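Rorthorpe plant teaches two-armed robot to sort parts by remote control

RORTHORPE, January 2020 – Parts maker Lambrechts has started training a two-armed robot to sort small metal pieces, using operators who steer the arms by remote control.

The project, called Coladari, began as a trial in June. An operator guides both grippers through the job while the system records each movement. The recordings are then used to train software that will try to do the same work alone.

So far the team has logged 906 runs. Of those, 438 were judged clean enough to use for training. Most of the others were dropped over fumbled parts or long pauses.

"Nuts are harder than they look," said Lai-ching Hsu, who leads the project. "A person turns one over without thinking. Our operators have to plan it."

New operators need about six hours of practice before their runs are kept, Hsu said. The control equipment comes from Funeck, a local supplier.

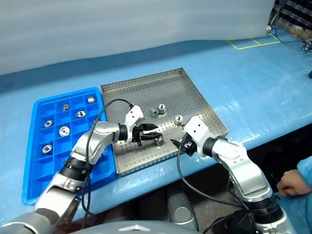
The left gripper holds a small metal part over a perforated steel tray. More parts sit in the blue compartment tray.

Lambrechts plans to add threaded rods and washers to the training set next. The company has not said when the robot might move to the shop floor, where sorting is now done by hand.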